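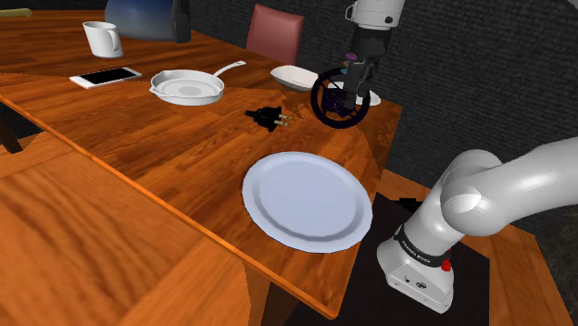 Bình Tăng thought the club should have kept to one object for the whole term and put the hours into getting that one right. We talked about it at two meetings and went the other way, and the task list grew to 16 objects before we stopped adding to it.

This page covers the table task, the third project of the Helo Robotics Club. The first two were the line follower and the sorting chute, and both have their own pages. The table task runs in simulation from start to finish. Members write the control code at home or in the lab, submit it by Friday night, and the runs are done as a batch over the weekend on the lab machine.

The rules are short. The arm starts from a fixed position. It has to pick up a named object, hold it clear of the table, and set it down again inside a marked distance of where it started. A knocked-over mug costs points. So does touching any object other than the one named. The ring and the electrical plug were the two that split the teams, and most of the discussion in the meeting notes is about one or the other.

The ring is awkward for a two-finger gripper. The rim is thick, and a grasp that starts a little off center lets the ring swing when the arm lifts. Bảo Châu's team tried coming straight down over the rim, then switched to a slower approach with a short pause after the fingers close. The pause added time to each run, but the team kept it. Their code is in the shared folder under Skimier, the name they picked in October and never got around to changing.

The other team, Plerkach, spent most of its time on the plug. It is small and it lies on its side, and the prongs make the shape hard to deal with. A grasp across the body works from one direction and fails from another. They wrote a routine that checks which way the prongs point before choosing an approach, and later a second routine for turning the plug upright in a hand with more fingers.

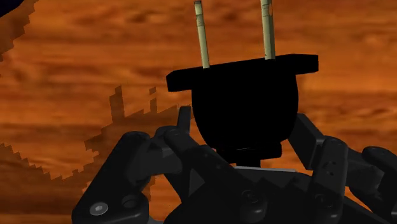
The second routine took longer than the first. Turning an object in the hand means letting go with one finger while the others hold on, and the early versions dropped the plug as soon as that first finger moved. Plerkach went through 52 versions of the timing file. Version 31 was the first one that anybody wanted to show at a meeting, and the later ones are mostly small changes to finger pressure.

Both teams together logged 2,694 runs before the hand-in. That includes runs that stopped early because of a typing mistake in the settings file, which we decided to leave in the log. Anyone who wants to sort them out can filter on the last column – a zero there means the arm never moved.

A few notes for next year's members:

Save the settings file with the run. Twice we had a good result and no record of the friction value that went with it.

Keep the camera views the same between batches. Skimier lost a week comparing clips taken from different angles.

Read the Phùng handout before changing the gripper limits. It is six pages and answers most of the questions that came up on the message board.

The final scores were posted on March 3, 2020. Skimier came out ahead on the full object list, and Plerkach had the better score on the plug. Bình Tăng still holds that one object would have been enough, and has put it forward again for the next project, with the plug as the object. The vote is at the first meeting after the break. Members who can't come can send a vote by email – put the word "table" in the subject line so that it gets sorted with the others.

Clips from the weekend batches are kept on the lab machine in the folder marked Helo 3. Ask for the login at any meeting.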